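Minutes of the meeting on desk items, trays and small storage

Date: 30 July 2020
Place: Jinholm building, meeting room on the second floor
Chair: Radka Golob
Minutes: Hugo Montoya
Present: the members of the workplace group, plus two colleagues from the Campos office who joined by telephone

1. Opening and agenda

Radka opened the meeting and asked if everybody had received the agenda. The colleagues from Campos had received an older version, in which the item about labels was missing. Hugo read the missing item aloud and it was accepted as item 6. No other business was announced at this point.

2. Minutes of the previous meeting

The previous minutes were approved with one correction. In the paragraph about the supply cupboard it was written that the key is kept at the reception. The key is kept in the drawer of the copy room, and the reception has only the spare. Hugo will correct this and send the text again.

From the action list of last time:
— The price list from Bredo has arrived. It was discussed under item 5.
— The old cable boxes were taken away from the corridor.
— The request for a second shelf in the copy room is still open. Radka has written to the building office and received a confirmation that the message was read, but no decision.

3. Cables and string

Campos reported that they have tried the new way of keeping cables for two months. Every cable is rolled, closed with a strip of fabric tape and put in a tray by type. They are satisfied, but they said that the long cables are difficult, as people roll them around the hand too tightly and then the cable does not lie flat anymore. They recommend wide loops, and they offered to send a sheet with drawings which they made for their own people.

There was a discussion on whether thin string and thin cable may be kept in the same tray. Radka was against it. In her experience the two become mixed in one week and it takes a long time to separate them. One member said that the office does not have enough string to justify a separate tray. It was agreed that string gets a small box of its own inside the cupboard, and that the colored trays stay for things which are used on the table.

Hugo asked what should be done with black cables that carry no mark and for which we do not know the device. It was agreed to keep them until the end of September in one place. What is not asked for until then goes to electronic recycling.

Decision: Cables are rolled in wide loops and closed with fabric tape. String is stored separately. Cables without a known device are kept until the end of September.

4. Trays and the shared work area

The group spoke for a longer time about the trays. We have now two colors, teal and mustard yellow, and there was never a rule for what belongs in which. Some people use teal for cables and yellow for writing things, others put everything in the tray which is nearer. The picture of the area with the reddish wall panels was looked at together during this item.

The members noted that the teal tray had yellow string or thin cable in it, in a tangle, while the black cable was lying in loops on the dark gray surface in front. The calculator was also outside of any tray. One member remarked that the calculator should have a fixed place, as she has looked for it several times. Campos asked what the thick gray foam ring in the back right is used for. None of those present was sure. Hugo will ask in the other departments before it is moved to the cupboard.

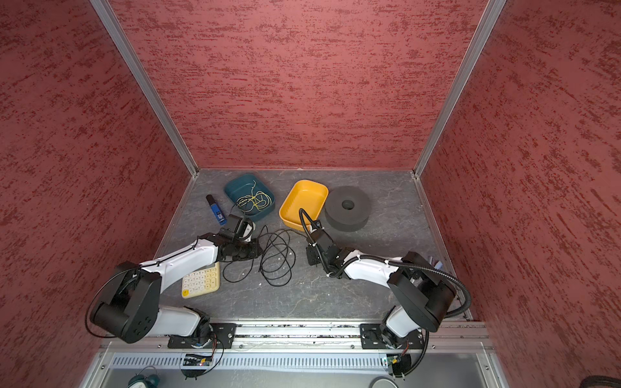
Radka proposed that teal is for cables and yellow is for small office things, including the calculator. A member who is color blind was asked for his opinion and said that he can distinguish these two without difficulty, but he would still like a written word on the side. This was accepted, and it is the reason why item 6 was taken more seriously than planned.

It was also asked whether the trays should stand at the back or at the front. The opinions were divided. Those who work standing prefer the back, so that the surface in front stays free for papers. Radka said that we can begin with the back and speak about it again in September.

Decision: Teal trays for cables, yellow trays for small office things. Trays stand at the back. The calculator goes in a yellow tray when it is not in use.

5. Purchase of more trays

Two offers were compared, from Bredo and from Curkuletti. Both have trays with rounded corners in several colors. Bredo sells them in packages of 12, Curkuletti sells them singly. The delivery from Curkuletti is faster, but the delivery cost is paid for each order, also for a small one.

Campos would like to join the order. Together with their need we come to 37 trays. With Bredo this means that we must take four packages and some trays are left over. Radka found this acceptable, as trays do break, and new colleagues arrive after the summer. One member did not agree and said that the cupboard is already too full. After some exchange it was agreed to take the Bredo offer, and the extra trays will be kept in Campos, where there is more space.

The budget for small storage this year is 1,000 euros. Fabric tape and labels must be paid from the same amount. Hugo will check the total before the order is sent, and if it is more than the budget he will come back to the group by e-mail.

Decision: Order with Bredo, four packages, teal and yellow in equal parts. Hugo sends the order after the check of the total.

6. Labels

The label printer works, but the tape cassette is almost finished. Until the new one is here, handwritten labels are permitted. Radka asked that people write in block letters, and only the name of the contents. On some boxes there are at the moment full sentences and also jokes, which a new person cannot understand.

There was a question about the language of the labels. Campos uses Spanish on theirs and would like to keep it. It was agreed that the two offices do not need to be the same here, as the trays do not travel between them.

It was asked if the small things, such as markers, should be labeled one by one. The group said no. Only trays, boxes and shelves receive a label.

Decision: Labels on trays, boxes and shelves only. Block letters, name of the contents, no other text.

7. Cleaning of surfaces

The dark surfaces show dust and small white specks very quickly. A member suggested to wipe them each evening. Others found this too much, and said that once a week is enough if people put their things back in the trays first. The cleaning company wipes only what is free, and does not lift objects. This is in the contract and cannot be changed this year.

It was agreed that the last person who uses a shared surface clears it, so that the company can do its work. For the textured wall panels a dry brush is to be used, no water and no spray. Radka has the leaflet from the supplier and will put a copy in the cupboard.

Decision: Shared surfaces are cleared by the last user. Wall panels are brushed dry.

8. Any other business

Campos asked to begin the next meeting half an hour later, as their lunch break is at another time. Accepted.

A member asked if the cupboard can stay open during the day. Radka prefers that it is locked — last winter two boxes of batteries were missing and we never found out where they went. The cupboard remains locked, but the key can be taken without asking.

Hugo asked that requests for purchases are sent to him in writing. He has received several in the corridor and cannot remember all of them.

9. Actions

Radka Golob: ask the building office again about the second shelf. Put the leaflet about the wall panels in the cupboard.
Hugo Montoya: correct the previous minutes. Ask the other departments about the foam ring. Check the total and send the order to Bredo. Order a tape cassette for the label printer.
Campos office: send the sheet with the drawings for rolling cables. Confirm the space for the extra trays.
All: bring cables without a known device to the copy room.

The next meeting will be in September. The exact date will be sent with the agenda.

Minutes written by Hugo Montoya, read and approved by Radka Golob.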